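May 12, 2023

Up at half past six and on the early bus. I wanted the lab to myself before the others came, and I got nearly an hour of it.

We are still on the sink task. The club has to hand in its recordings in June and so far we have far fewer than we need. Ramesh Mishra set the target at 2000 clips for the whole project and we finished last night on 1585, which sounds close until you go through them and throw out the bad ones. I threw out eleven from Tuesday alone. In most of them I had turned the left gripper too far and the markers on the cube were lost to the camera for a second or two. The software doesn't forgive that. It guesses where the hand went and then the path jumps.

So the first job this morning was to practise keeping the cubes facing up and towards me. I sat down, held both grippers out and moved them slowly left and right over the table for ten minutes without picking anything up. It is dull but it helps. My wrists want to roll inwards when I reach for something low, and I have to think about my elbows to stop it. If the elbows stay out a bit, the wrists stay level.

Zinash Abera came in at nine with the task sheet. She has rewritten it since last week. The old one said "clean the sink", and every one of us did something different, so the clips were no use side by side. The new one goes like this: pick up the squeegee with the right hand, steady the basin with the left, pull from the far side to the near side, put the squeegee down again on the black top. She wants the squeegee to start in a different place each time, but always on the table and always within reach of the right hand. I asked what to do about left-handed people and she said Poul Kvaran would do a separate set, as he is the only one.

The squeegee is harder to hold than I thought. The handle is long and narrow and the gripper fingers close on it well enough, but then the head swings round when you press down. Poul's way is to grip it close to the head. That works, though you lose some reach and the far side of the basin gets difficult. I tried the middle of the handle with a tighter squeeze and got a fair number of decent pulls out of it. My forearm was sore by eleven.

Ketill Oddsson looked in before lunch to ask about the report. He teaches the course and has been patient with us, but the faculty at Grinuren wants a draft and we have three pages and a title. I said Ginette Vachon was writing the methods part, and that is true, although I have not seen any of it. He read the task sheet and said we should explain in the report why we use hand-held grippers at all when there are robots in the building. I told him the short answer, that a person can do a hundred pulls in a morning and the robot arm on the second floor can do perhaps a dozen before someone has to reset it. He said to write that down, with our own numbers.

Lunch was soup and the end of the brown loaf. Ginette joined me and we talked about her sister's move to Kalport, and then about the methods part after all. She has a page and a half. She would like a drawing of the table from above and I said I would do it over the weekend.

The afternoon went like this, more or less, and I am writing it down in order so that I can use it for the report.

1. Checked that both grippers opened and closed fully. The right one was stiff, so I took it apart, brushed out the track and put it back together.
2. Ran the marker check on the left cube, then on the right. Both fine.
3. Sat down at the table with the squeegee lying to the right of the basin and both hands up, ready for the first run.
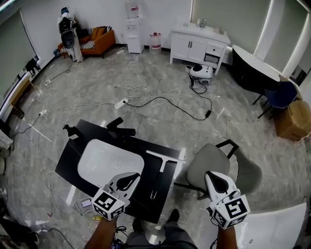
4. Recorded until Zinash called a break. She sat at the laptop and told me good or bad after each run, so that I did not have to get up.
5. Swapped with Poul, who did his left-handed set. I took over the laptop.
6. Copied everything to the Hanine drive and wrote the good and bad marks into the sheet.

We got 100 good clips between us, which is the best day yet. Poul's were cleaner than mine. He moves more slowly and he stops for a moment before closing the gripper, and when you play the paths back there is hardly a jump in them. I am going to try the stop on Monday. It makes each clip a little longer but I would take that over losing it.

One thing I noticed while marking. I nearly always lift the left hand away from the basin before I put the squeegee down, and Poul never does. The sheet doesn't say which is right. Zinash thinks it may not matter and that a bit of difference between people is good for the training. Ramesh, when we rang him, thought the opposite. They left it that we would each carry on as we are and put a note in the file saying who did which clip. I think that is sensible, though it means more typing for me.

Ramesh also said the Hjaltadóttir grant people have asked for a short demonstration. He would like two of us to record live and one to talk. I said I would rather record than talk. Poul said the same, so it will have to be Zinash or Ginette.

Still to do: order spare springs for the right gripper — it was stiff again by the end of the day. Draw the table for Ginette. Ask Zinash to add the line about the left hand to the sheet once she and Ramesh agree. Write up the arm comparison for Ketill, and get the figures from the second floor first so I am not going from memory.

Home by seven. Beans on toast and a bath. My right thumb is still a bit numb from the trigger, so I will leave the drawing until tomorrow.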